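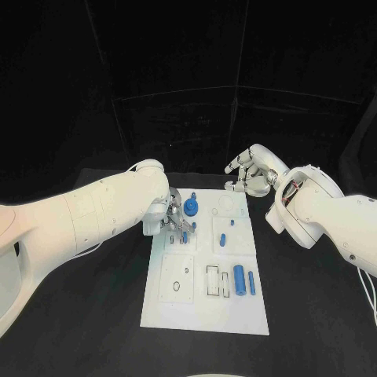 Home News Products Contact

Rivden introduces practice boards for assembly training

Rivden has announced a new range of practice boards for colleges and workshops that teach light assembly. Each board is a flat white panel carrying small parts and sub-plates, including a blue gear-shaped knob and upright pegs, and is used lying on an ordinary bench or table.

The boards were developed at the company's Idcombe site over 11 months. Nearly 500 have been ordered ahead of general release in November, and a first production run of 1000 is planned.

"Learners need to repeat small, careful movements many times over," said Nyokabi Ogola, Head of Training Products at Rivden. "Colleges asked us for a board that could be set out quickly and stored flat at the end of a class."

Replacement knobs and pegs will be sold separately. Boards are supplied with a two-year guarantee.

Press enquiries should be addressed to Dennis Shirima at the Rivden press office, Idcombe.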